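Trustamel bench cell: where we are in May

Hi Adwoa,

You asked for something you could pass up the line without having to translate it, so I've kept the torque tables out of this one (Kofi Abugri has them if anyone wants them). Short version: the cell is set up, it's running most days, and the maintenance money is going more slowly than I feared in the spring!

The biggest job since my last report was getting the fixed view and the wrist view to agree with each other. We'd been chasing a drift at the gripper, and I was convinced it was the arm. Nhyira Quansah wasn't, and she was right. The wrist bracket had worked itself loose by 2 mm, which doesn't sound like much until you try to put something small where it's supposed to go. She pulled the bracket, cleaned the old thread compound out of the holes and put it back with new screws, and then we redid the whole calibration from scratch. That ate a morning, plus most of Rory's patience.

We've left the work area alone since then: black top, pale wall, outlet box at the back. I'd like to keep it that way through the summer, so please, no new furniture.

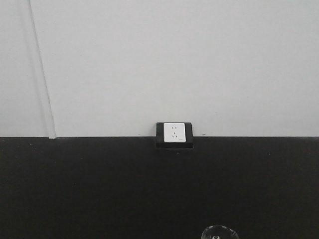
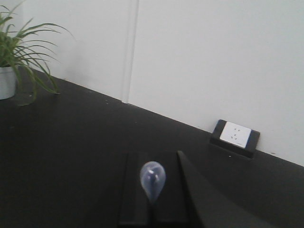
Skelness Applied Handling Group, Bench Cell Team

On to the gripper. The jaws get wiped down before the first run and again at 15:00, and Citlali Xolalpa checks the closing force whenever we change to a different kind of part. Clear and see-through parts are still the fussy ones. They throw highlights that shift as the wrist turns, and the grip point is harder to find. We've turned the closing speed down for those and I'm happier with it, though I wouldn't call it finished.

Dust is my other gripe. It shows up on that black surface like you wouldn't believe, and I'd rather it didn't end up in the finger joints. Rory Kerr has added a wipe of the table to the start-up sheet.

Money: we spent $695 of the service budget on the replacement bracket, the screws and a spare pair of jaws from Prosser. The spare jaws are in the drawer under the controller, labeled. The cable for the wrist is the next thing I expect to replace. It has a kink near the second joint that I don't love, and I'd like your okay to order one now and have it on the shelf.

Still to do before the next report: a 200-cycle run on the clear parts at the new speed, a regrease of the wrist, and the handover notes for the Sultow people, which are half written (my half is the one that's missing, sorry). Kofi has the run booked in and will send you the log when it's done. If the cable's a yes, just reply to this and I'll put the order through.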